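Frequently Asked Questions: The Osent Detention Monitor

What is the Osent Detention Monitor?

A small newsletter and a searchable list. We track people held without trial in Vurkura, a country that has 13 separate words for "temporary" in its penal code and has used most of them on schoolteachers. The newsletter comes out monthly. The list is updated whenever we can confirm something, so some weeks it moves a lot and some weeks it sits there like a parked car.

How many people are on the list?

As of the April update, 146. The government's own figure is zero, on the grounds that the people in question are "guests of the administrative process." We have asked whether guests may leave. The ministry is looking into it.

Why is your number so much lower than the ones I see in the news?

The news usually quotes estimates, and estimates are fair enough when a government won't let anyone near the buildings. Our list has names only. Each entry needs two sources who don't know each other, plus a document or a family statement. We hold more than 300 further reports that haven't met that bar. Many of them are probably true. They stay off the list until we can say so without the "probably."

What is the Skavstead facility?

Skavstead is the largest of the four sites we follow. It was built as an agricultural college and is still listed as one, although it hasn't advertised a course in years. Former detainees describe dormitories, a morning roll call and long afternoons of copying out speeches by hand. Officials describe a voluntary residential program in civic skills. Both sides agree that there is a fence.

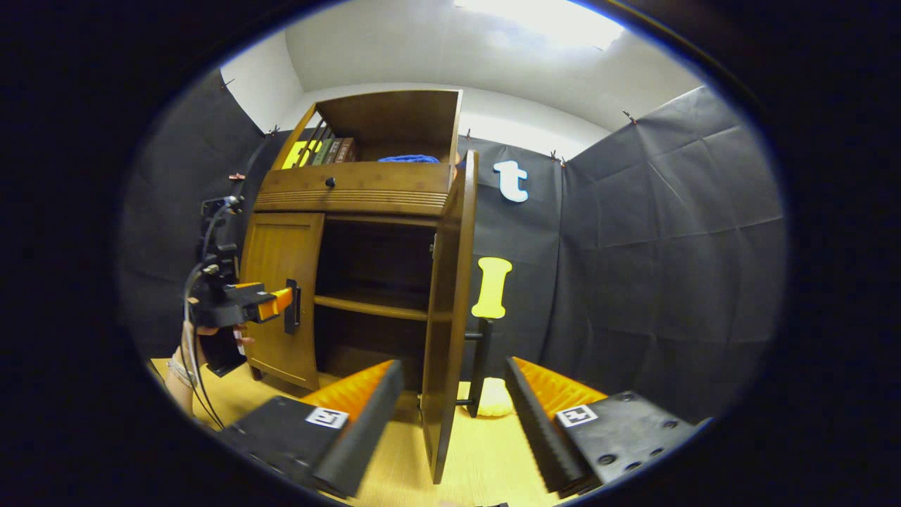 Reporters have been taken around Skavstead on official tours, and we read everything they publish afterward. The tours follow one route and end with lunch. Requests to see the east wing are met with the news that it is being painted. It must be a very thorough paint job by now.

What is the Leitão rule?

It's the nickname for the section of the public order law that allows a person to be held for a renewable period without charge. The word "renewable" does most of the work. There is no cap on renewals, and the detainee doesn't have to be present, or told, when one is granted.

Can families visit?

On paper, yes. The application form asks for the detainee's case number, and case numbers are issued only to people who have been charged. If you can spot the difficulty, you are ahead of the information desk. A few families have gotten visits anyway, usually after a foreign embassy asked by name. We keep notes on which approaches have worked and will share them privately with relatives.

Do you take a position on sanctions?

No. Our contributors disagree about them, sometimes at length and after dinner. We publish what we can verify and leave it to others to fight over what should follow.

Who pays for this?

Readers, mostly, through small donations. We don't take money from any government or political party. One did offer us a "communications partnership," which we declined after reading the second page.

I have information about someone who is being held. What should I do?

Please don't use the general contact form, and don't write from a work computer or a phone registered in Vurkura. The secure address is on the contact page, with instructions in four languages. Tell us the person's name, where they were last seen and how you know. If you're not sure about a detail, say so -- an honest "I think" is far more useful to us than a confident mistake.

Someone on your list has been released. Will you take the name down?

We mark the entry "released" and leave it up unless the person or the family asks us to remove it. Then it goes the same day and we don't ask why.

Can I reprint your material?

Yes, with credit and a link. Please keep the dates attached. An old figure with the date trimmed off has a way of turning up in a speech, generally one by the minister.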